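From: Mareike Stüber
To: footpath-walkers list
Subject: Re: Re: Boots again (and the November walk)

On the list last night, Plinder wrote:

> I have now resoled the same pair of boots twice and the cobbler has
> asked me, kindly, to stop. Does anyone have an opinion on the Breretti
> ones? They are 90 dollars off if you take the brown, and the brown is
> the color of a wet paper bag. Also, has the November walk been settled
> or are we still arguing about the lunch stop? I can bring soup for
> whoever shows up but I need to know how much soup.

Taking these in order of importance, so soup first. Bring the big pot. Last year you brought the small pot and Rieger stood over it with the ladle like a man guarding a well.

On boots: I had a pair of Brerettis and wore them for two winters. They are good boots. They are also stiff as a mailbox until you have put 60 miles on them, and during those 60 miles you will say things to your spouse that you have to take back later. Wear them around the house. Wear them to the grocery store. Do not do what I did, which was take them out of the box in a parking lot and set off uphill. The heel on the left one got me at the second gate and I finished the day in my socks and a pair of borrowed sandals.

The brown does look like a paper bag. After a month of mud they all look like a paper bag, so take the discount.

Laces are another matter. The ones that come with them are round and slick and untie themselves out of spite. Buy flat ones, 55 inches if you skip the top hooks, longer if you don't.

Now the walk. We are doing the Bornusard loop, flat version, counterclockwise, starting at 9 from the lot by the feed store. I know several of you wanted the ridge. The ridge will still be there in spring and so, I hope, will my knees. 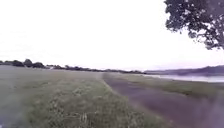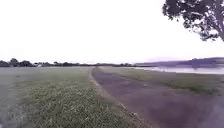

Pale sky and a big tree leaning in from the right, both times.

Lunch is at the stile, final answer. I have read all 2 of the messages in favor of the picnic tables, and both were from the same person using different email addresses. The picnic tables are a half mile off the loop, they face the road, and last time one of the benches gave way under the thermoses. Bring something to sit on. A feed sack with a folded towel inside works as well as any of the inflatable cushions, and it doesn't make that noise when you get up.

Dogs are fine on a leash. If your dog is one of the ones who eats lunches, you know who you are, and so do the rest of us.

Rides: I can take three from the library if you don't mind sharing the back seat with a bag of salt I keep forgetting to carry in. Reply to me and not to the whole list, please. The last time we did carpools on the list I got 60 emails, most of them saying "me too" without saying to what.

Plinder, if you do buy the boots, keep the receipt and bring sandals.

Mareike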